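Drasley Folding Voter Screen, Tabletop Model
Item group: Polling Place Equipment > Privacy Screens

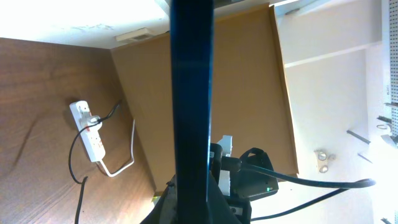

One clerk's review left on the Tromstead store says the screens went up faster than the county's old cardboard ones and were still standing straight at closing, although she would have liked the side panels a little deeper for tall voters. Drasley lengthened the side panels on the current model after similar remarks from other buyers. If you have the earlier version, the two can be used side by side in the same room, but they do not stack neatly in the same carton.

Overview

The Drasley Tabletop Screen gives a voter a private place to mark a paper ballot on any ordinary folding table. It has three panels, a back and two sides, joined by fabric hinges. It ships flat and opens without tools. The panels are corrugated plastic in a matte gray that does not reflect the ballot or show marks through from the other side.

It is sold to county and town election offices, student governments, union locals and party caucuses. Orders are not limited to public bodies.

What comes in the carton

Each carton holds 9 screens, a set of edge clips for joining neighboring screens, and one printed instruction sheet. Instruction pockets for the inside of the back panel are sold separately. They fit a letter-size sheet in portrait position. Please check your state's rules on what may be posted inside a voting station before ordering printed inserts.

Setup

Open the side panels until they stand square to the back panel. Set the screen so the open side faces the chair. Slide one clip over the top edge where two screens meet. On a smooth tabletop, put a small piece of painter's tape under each side panel to keep it from shifting. Leave the end of the table clear for voters using a wheelchair, and check the knee space under the table, which depends on your own furniture.

An accessible version with a wider back panel is listed under Drasley Wide. It uses the same clips.

Cleaning and storage

Wipe with a damp cloth and mild soap. Do not use acetone or abrasive pads. Pen marks usually come off with rubbing alcohol if they are treated the same day. Store the screens flat, in the carton, away from heaters. Screens left folded under heavy boxes may take a bend along the hinge.

Replacement parts

Clips, hinge strips and cartons can be ordered singly. Hinge strips are glued on and take more than 2 hours to set, so repairs are best done well ahead of election day. Single side panels are no longer stocked.

Ordering and delivery

Purchase orders are accepted from public offices. Other buyers pay by card or check. Szabo handles all freight in the lower 48 states, and cartons for Alaska and Hawaii go by parcel post. Orders for the spring primaries should reach us by the start of March. Custom printing of a county seal or office name adds 2 weeks and cannot be returned.

Unprinted screens may be sent back in the original carton if they have not been used. Buyers pay return freight unless the goods arrived damaged.

Related items

Drasley Wide Accessible Screen
Instruction pockets, letter size
Edge clips, bag
Turnuvport rolling case for tabletop screens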